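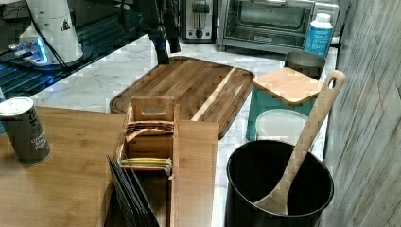

Kalliopi Ververidis gostaria que deixássemos de contar horas de gravação. Na opinião dela, enviada por escrito depois da última edição, uma hora em que o braço repete o mesmo gesto sobre a mesma tábua vale menos do que dez minutos com a cozinha arrumada de outra maneira, e o nosso relatório mensal devia dizer isso logo na primeira linha.

Concordamos em parte, e a partir deste número o resumo da recolha passa a ser feito por episódios. Um episódio é uma tarefa completa, desde a posição inicial do braço até ao regresso a essa posição, com a garra vazia. As tentativas interrompidas a meio ficam guardadas à parte e não entram no total.

Em junho, a bancada de cozinha do projeto Mukura produziu 337 episódios aproveitáveis. Outros 116 foram postos de lado na revisão. A maior parte destes tinha um defeito simples: o operador corrigiu a trajetória várias vezes antes de fechar a garra, e o modelo, quando treina com esse material, aprende também a hesitar. Houve ainda gravações em que a instrução escrita não correspondia ao objeto manipulado. Essas podem ser recuperadas se alguém reescrever a instrução, trabalho que ficou para julho.

As tarefas continuam a ser nove. Quatro delas usam a tábua de corte como zona de destino, e é nelas que temos mais exemplos. As que envolvem utensílios guardados na vertical estão atrasadas. Pegar numa colher de pau pelo cabo, quando este está inclinado, obriga a rodar o punho do braço antes da descida, e os operadores novos tendem a descer primeiro. Pedimos a quem entra agora na escala que treine este movimento sem gravar, durante a primeira meia hora do turno.

Quanto à variedade, que era o ponto principal da carta, ficou decidido o seguinte. A disposição dos objetos muda no início de cada bloco e não apenas no início do dia. Quem prepara a bancada escolhe as posições a partir da folha sorteada pelo programa da Omport, mesmo quando o resultado parece pouco prático. Uma lata de pimenta longe dos outros recipientes, ou um frasco encostado a um eletrodoméstico, é exatamente o género de arrumação que se encontra numa casa. Os objetos que não fazem parte da tarefa ficam onde a folha os puser.

Também a luz vai variar. Até agora gravámos quase sempre de manhã, com os estores na mesma posição. A partir de segunda-feira haverá um turno ao fim da tarde, das 17h às 19h30, e nesse turno as luzes de teto ficam apagadas em metade dos blocos.

A equipa da Hatitz, que treina o modelo, pediu que não se eliminem os episódios em que a garra falha a primeira pega e acerta na segunda, desde que a correção seja limpa. Devem ser marcados com a etiqueta "recuperação" no campo de observações. Os restantes critérios de revisão mantêm-se – a lista completa está na pasta partilhada, junto ao modelo de folha de turno.

A sala Koutsoukos estará fechada na última semana de julho para substituição de cabos e nova calibração do braço. As gravações feitas antes e depois dessa data serão guardadas em conjuntos separados, até se confirmar que as coordenadas coincidem. As inscrições para o turno da tarde fazem-se na folha afixada à entrada da sala.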